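Small press, long haul: a morning with Zineb Samir of Lashari Books 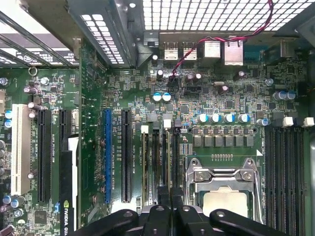 I'd wanted to talk to Zineb Samir ever since a friend lent me a Lashari translation with half its cover missing and I read it in one go on the train to Halldale. Lashari Books lives above a tile shop in Flestisgate and puts out 8 titles a year, nearly all of them translated, nearly all of them by writers I'd never heard of before. It's a paper sort of place, all proofs and padded envelopes, and I was made to promise I'd ask about the digital list as well as the pretty hardbacks. We started with the hardbacks anyway.

"I came at it backwards," Zineb told me, clearing a chair. "I was a bookseller. People kept asking for North African fiction in English and I kept having the same four books to sell them." So she wrote to a Tunisian author she loved, asked who held the English rights, and got a reply the same evening saying no one did. Had she any idea what to do next? "None! I bought a book about contracts. It was out of date."

That first novel came out one February with a print run of 236 copies. I asked why such an odd number (I'd been dying to) and she laughed. "We ordered 250 and the rest were bound upside down. I've still got a few. People try to buy them off me."

Her co-editor Mohsin Hashmi joined us with the coffee. He looks after the Urdu side of the list and does most of the line editing, and he's very good company once you get him on to commas. He had a 62-page sample on his lap, from a family saga set in Lahore, and every page was blue with pencil.

"The translator will ring me tonight and we'll fight over page nine," he said, quite cheerfully. "There's a word for the kind of quiet you get after guests leave. She wants three English words for it. I want one. I haven't got one yet, mind you."

I asked how long a book takes them from start to finish. Two years is normal, Mohsin said. The saga will be more like three - there are grants to apply for, and the author likes to read every draft.

And the ebooks? They're done by Lareck, a small firm that also handles the press's warehouse orders. Zineb was wary at first. Now a third of her sales abroad are digital, mostly to readers in places where posting a paperback costs more than the paperback. "I had an email from a reader in Tromsø who'd read everything we've done, on her phone," she said. "I'd assumed our readers all lived near good bookshops. I felt a bit silly."

The autumn list has a Moroccan crime novel on it, a book of ghost stories, and a memoir of 237 pages that Mohsin swears was twice that when it came in. I've asked for the ghost stories. Zineb says I can have a proof if I send it back.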